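Reading time: 2 min

Gripper keeps faulting on block stacking, no real collision??

ebihara_s
ok quick one before I lose the evening. Cube stacking, table cell. Arm comes down over the blocks, stops dead, fault 855. Sometimes 823. Nothing touching anything as far as I can tell. Grurkuvar controller, Limer fingers, firmware 2427. Started in May after the update. Fingers hang straight down over the table like so
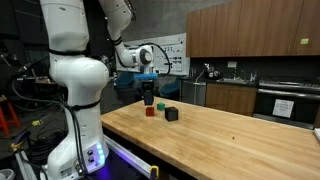
Re: Gripper keeps faulting

kalby_tom
855 on ours was the payload setting. Did you put the gripper mass back in after the update? It wipes it. Ask me how I know.

ebihara_s
Checked, mass is in. Same numbers as before. Wrist cam is more use maybe, fingers wide open, black cube well off to the left, blue one between the fingers with the orangy red one behind
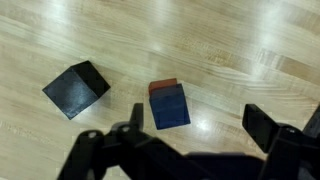
and the fault can come before the fingers even start closing. Or after. No pattern I can find. Lowering speed didnt help, just takes longer to fail.

murakami
Slow down. Two different faults, you're treating them like one. 823 is grip force, 855 is the arm stop. And look how close those two blocks sit. Left finger goes down next to the blue one, not much room for error there. I'd say contact, you just can't see it.

kalby_tom
Disagree, it would log a torque spike. Still betting config.

ebihara_s
no spike in the log. but logging drops out for up to 2 seconds at the stop so who knows. Here's one with the blue actually in the fingers, red right behind it

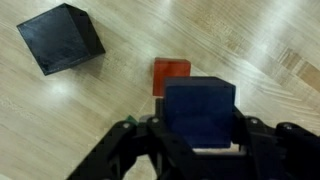
Re: Re: Gripper keeps faulting

murakami
Left finger's right up against the blue and the red is touching distance. Space them out and run it again. Also PLEASE tell me you're not reaching in to move blocks with the arm live. Stop it first, every time. A fault stop is not a safe stop.

ebihara_s
I know I know. Did it once. Wont again

nishimura_cell
Cable. Seriously. Check the loop coming off the arm, ours got pinched and threw 823 all day. Swapped it, gone.

ebihara_s
will look at the cable tmrw, spacing first. Current setup

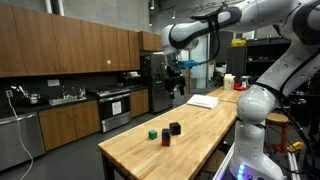 Table cell, blue on red, green to the left, black behind

kalby_tom
Reload the payload file anyway. Two minutes.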